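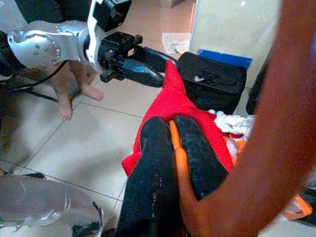

Bodenversiegelung bezeichnet die Abdeckung des Bodens mit Materialien, die den Austausch von Wasser, Luft und Stoffen zwischen Boden und Atmosphäre ganz oder teilweise unterbinden. In der Planungspraxis wird sie als Flächenanteil angegeben, in der Hydrologie interessiert dagegen, wie viel Niederschlag oberflächlich abfließt. Beide Größen hängen zusammen, sind aber nicht gleich. Wie im Foto, wo jemand barfuß auf Fliesen steht, sieht man auch auf einem Hof zunächst nur Belag und Fugen; über die Durchlässigkeit entscheiden aber Fugenmaterial und Unterbau. Ein Pflaster auf Beton ist hydrologisch anders zu behandeln als das gleiche Pflaster auf Kies.

Umwelt und Fläche, Handout zur sechsten Sitzung
Shazia Gondal

1. Begriffe

Versiegelungsgrad: Anteil der versiegelten an der gesamten Bezugsfläche. Teilversiegelte Beläge werden je nach Verfahren anteilig oder voll gezählt. Vor jedem Vergleich zweier Gemeinden muss geprüft werden, welches Verfahren verwendet wurde.

Abflussbeiwert: Verhältnis von abfließendem Niederschlag zu gefallenem Niederschlag. Der mittlere Beiwert gilt für das gesamte Ereignis, der Spitzenbeiwert für den Moment des höchsten Abflusses. In dieser Sitzung rechnen wir nur mit dem mittleren Beiwert.

Siedlungs- und Verkehrsfläche: Begriff der Flächenstatistik. Er umfasst auch Gärten, Parks und Friedhöfe und darf nicht mit der versiegelten Fläche gleichgesetzt werden. Dieser Fehler steht jedes Jahr in mehreren Hausarbeiten.

2. Folgen für den Wasserhaushalt

Auf unversiegeltem Boden verteilt sich der Niederschlag auf Verdunstung, Versickerung und Oberflächenabfluss. Mit zunehmender Versiegelung wächst der Oberflächenabfluss, die beiden anderen Anteile gehen zurück. Der Abfluss setzt zudem früher ein und erreicht eine höhere Spitze. In kleinen Einzugsgebieten wie dem des Clellus zeigt sich das vor allem bei kurzen, heftigen Sommergewittern. Bei lang anhaltendem Regen auf bereits gesättigtem Boden ist der Unterschied geringer — auch die Wiese nimmt dann kaum noch Wasser auf.

Die verringerte Verdunstung wirkt sich auch auf die Temperatur aus. Energie, die sonst für die Verdunstung verbraucht würde, erwärmt Belag und Luft. Darauf kommen wir in der Sitzung zum Stadtklima zurück.

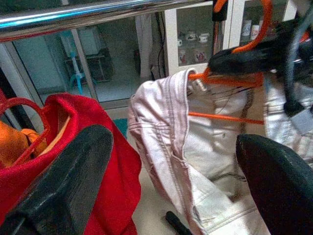
3. Rechenbeispiel: Grundstück im Gewerbegebiet Zerport

Das Gewerbegebiet Zerport in der Gemeinde Gedine ist in 19 Teilflächen gegliedert. Betrachtet wird eine davon.

Gesamtfläche: 2.435 m²
davon Wiese: 533 m², Abflussbeiwert 0,1
davon Dach und Asphalt: 1.902 m², Abflussbeiwert 0,9

Die Beiwerte sind für die Übung gesetzt. Für eine Bemessung gelten die Werte des jeweils anzuwendenden Regelwerks.

Abflusswirksame Fläche: 533 × 0,1 + 1.902 × 0,9 = 53,3 + 1.711,8 = 1.765,1 m²
Mittlerer Abflussbeiwert: 1.765,1 / 2.435 = 0,72

Der Versiegelungsgrad derselben Fläche beträgt 78 Prozent. Die Differenz zum Beiwert ergibt sich daraus, dass auch die Wiese etwas Abfluss liefert und auf Dach und Asphalt ein Teil des Regens in Mulden und durch Benetzung zurückbleibt.

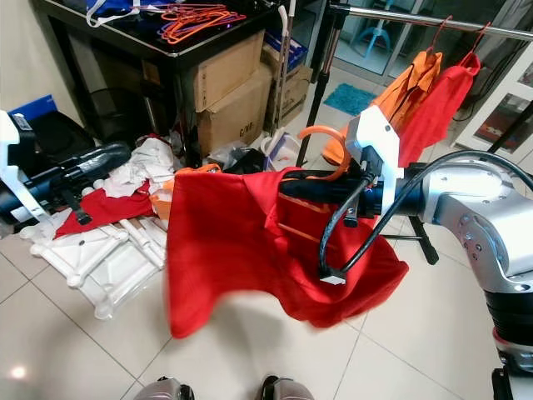
Darf man den Abflussbeiwert aus dem Luftbild ableiten?
Aus dem Luftbild lässt sich die Art der Oberfläche abgrenzen, der Beiwert wird dieser Klasse anschließend zugeordnet. Fugenanteil, Unterbau und Gefälle sind im Luftbild meist nicht zu erkennen und müssen vor Ort oder aus Bauunterlagen ergänzt werden. Das gilt auch für die Frage, ob ein Dach an die Kanalisation angeschlossen ist.

4. Entsiegelung

Unter Entsiegelung versteht man den Rückbau des Belags einschließlich der Tragschicht und die Wiederherstellung einer durchwurzelbaren Bodenschicht. Wird nur der Asphalt gegen Rasenfugenpflaster getauscht, spricht man von Teilentsiegelung. Verdichtungen im Unterboden bleiben in beiden Fällen oft bestehen, wenn der Boden nicht tiefgründig gelockert wird.

Bei der Auswahl der Flächen sind vorab zu klären: Altlastenverdacht, Leitungsverlauf, Grundwasserstand und künftige Nutzung. Eine Fläche mit belastetem Untergrund kann unter Umständen nicht entsiegelt werden, weil das Sickerwasser Schadstoffe mobilisieren würde.

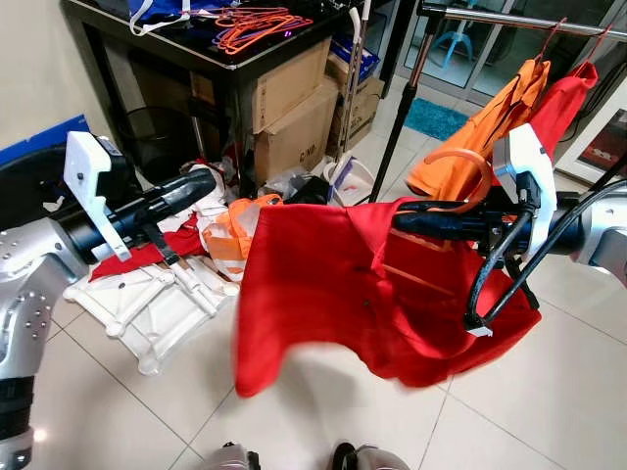 Abb. 4: Zwei Roboterarme mit rotem Kleidungsstück über weißem Fliesenboden

5. Aufgaben bis zur nächsten Sitzung

a) Berechnen Sie den mittleren Abflussbeiwert des Grundstücks aus Abschnitt 3 für den Fall, dass die Fläche von 1.902 m² durchgehend einen Beiwert von 0,5 erhält. (Kontrollwert: 0,41)

b) Begründen Sie, warum diese Annahme für ein Grundstück mit Gebäude unrealistisch ist, und schlagen Sie eine bessere Aufteilung vor.

c) Suchen Sie für Ihre Heimatgemeinde die Siedlungs- und Verkehrsfläche heraus und notieren Sie, welche Nutzungsarten darin enthalten sind.

Abgabe schriftlich, höchstens zwei Seiten, Rechenweg mit Einheiten.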